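Black jacket keeps going brown at the shoulders. Redye it or give up?
Girncombe Home & Clothing Help > Garment care > Color and fading
Viewed 247 times

posted by halfhem

I own a black cotton jacket that I have worn more or less constantly for years, and it is turning the color of weak tea across the shoulders and along the tops of the sleeves. The rest of it is still black, or at least I thought so until I stood next to somebody in a new black coat on the train platform and found out I was wearing a sort of charcoal.

The label says 100 percent cotton, wash cool, and then a row of little symbols I have never obeyed. Lining is something slippery, probably polyester. Metal zipper. No leather bits.

What I have tried so far: a detergent "for darks," which did nothing I could detect apart from costing more. Vinegar in the rinse, which made the jacket smell like a salad for two days. Turning it inside out, which I started doing in June, so I admit the damage was mostly done.

My sister-in-law says to dye it. My experience with dye is one pillowcase in college and a bathtub that I did not get the deposit back on. I have looked at the Plirnmont machine dye because the store here carries it, and also at the stuff from Steteta that you simmer on the stove, but the instructions on both assume you are dyeing something white and have a calm disposition.

So: will black over faded black come out even, or will I still see the brown patches underneath? And will it ruin the washing machine? It's a shared one, in the basement, and my neighbors already have opinions about me.

posted by oldbobbin

Yes, dye it. Black over faded black is the easiest dye job there is. You're going back to where you started, so small unevenness mostly disappears. I've done jeans, two sweatshirts and a bath mat I'm fonder of than I should be.

Don't do it in a shared machine. The machine will probably be fine. The next person's white towels will not, and they'll know exactly who it was.

Use a big bucket or a plastic storage tub. Weigh the jacket dry first and buy dye for that weight, then buy one more packet. Black always needs more than the box claims. For cotton you want a fiber reactive dye if you can get it, which works in warm water with salt and soda ash. The all-purpose kind in the grocery store also works but wants hotter water and washes out sooner.

Order of things:

Wash the jacket first, with no softener. Any grease at the collar will resist the dye and you'll get a paler collar, and it will look like you did it on purpose, badly.

Put it in wet. A dry jacket takes the color in blotches.

Dissolve the dye and the salt completely before the jacket goes anywhere near them. Then stir for as long as you can stand it, and then a bit longer. Most of the streaky jobs I've seen were people who went to watch television.

Soda ash goes in after the first twenty minutes or so, poured to the side and never straight onto the cloth. Leave it another hour, stirring when you walk past.

Rinse cold until you're bored, then warm, until the water runs more or less clear. It may take a lot of water. 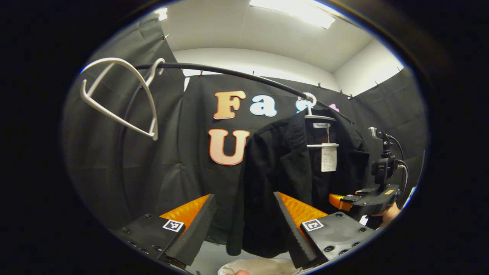 Two warnings. The lining won't take cotton dye if it's polyester, so it will stay whatever shade it is now, and the same goes for the stitching. Nearly all factory thread is polyester. On a black jacket with black thread you'll be fine. If yours has contrast stitching, it will still be there afterward, contrasting.

The zipper may go a little dull. Rub it with a dry cloth and a pencil tip and move on with your life.

Wear gloves. I say this as someone who once went to a wedding with gray fingernails.

posted by mothandmildew

Agree with most of the above, but you should work out why only the shoulders went. Faded shoulders usually mean sunlight. Is it hanging near a window? Mine was on a hook across from a south-facing one, and one sleeve went the color of a dachshund while the other stayed perfect. If you redye it and put it back in the same spot you'll be here again in a couple of years.

Also, bleach or certain acne creams will turn black cotton orange, and dye doesn't always cover that well. Test the inside of the hem.

Not sold on the Steteta stuff, personally. Smelled up my kitchen and the color was closer to navy.

posted by quietradiator

just buy a new one? they're like 71 bucks at Štěpánek and come with the black already in

posted by halfhem

Update for anyone who finds this later. It was the window. The coat hook gets sun from lunch until about four, a thing I might have noticed at some point in the last several years.

I dyed it in a storage tub on the balcony using the reactive kind and an extra packet. It's black again, including the shoulders. The lining is exactly as it was. The balcony has a spot on it, which I have covered with a plant.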